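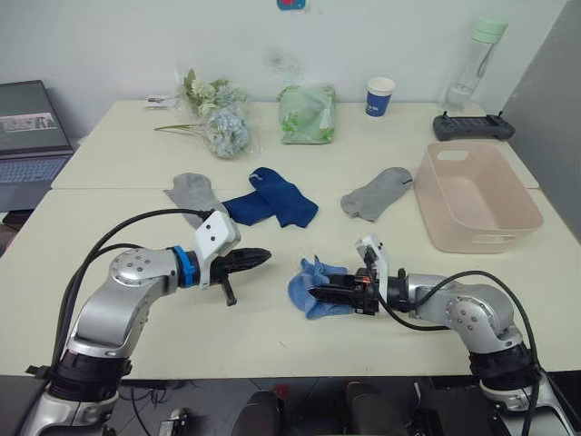 In defence of the slow example

At Womholm we gather examples for a learning system that must put socks in a basket. I have worked on this since December, and I want to argue against a habit which I see in many groups, and also in ours: to judge a collection only by its size.

Our first set, which we named Mornatell, had 1,693 examples. It sounded good in the meetings. When I looked through it again, I found that most of them were almost the same example. The operator had learned one quick movement and repeated it the whole afternoon, with the socks put back in the same places. A system that learns from this will learn the table, and very little about socks.

A sock is a difficult thing. It can lie flat with the toe pointing away from you, or it can be a small heap of cloth without a clear beginning. A person does not think about the difference. For two grippers it is a different task each time, and the examples must show it.

So for the second set, Hervieu, I asked for slower work. The operator should take the sock by both ends when the cloth allows it, pull it straight, and only then decide what comes next. It costs time. We made 600 examples in the period where before we would make many more, and I had to explain this number more than once.
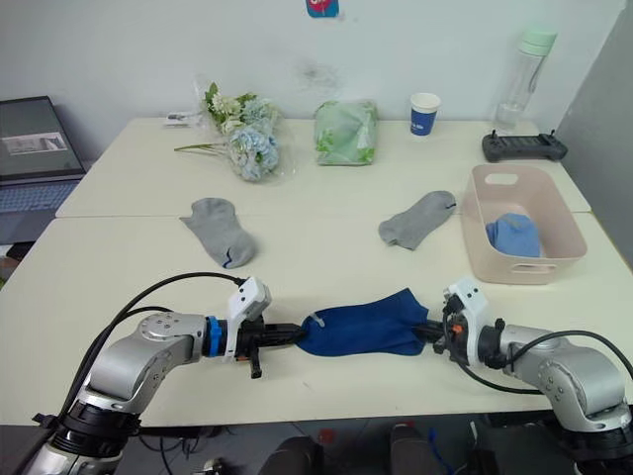 What we should keep

My second complaint is about cleaning. There is a strong wish to remove every example where the operator hesitates or takes the cloth badly and tries again. In the Mornatell set 29 of these were thrown away before I could see them. I would like to have them back. A second try is also knowledge, perhaps the most useful kind, because the system will certainly make bad grips of its own.

I feel the same about the other objects on the table. A colleague from the Gistau project told me that a bottle or a paper cup at the back only disturbs the learning. Maybe in the first week this is true. But people's tables have cups on them, and I prefer that the system meets them early.

I do not say that size has no value. With ten examples you can do nothing, however beautiful they are. I only ask that we write next to the total how many different starting positions it contains - and that we read this second number first.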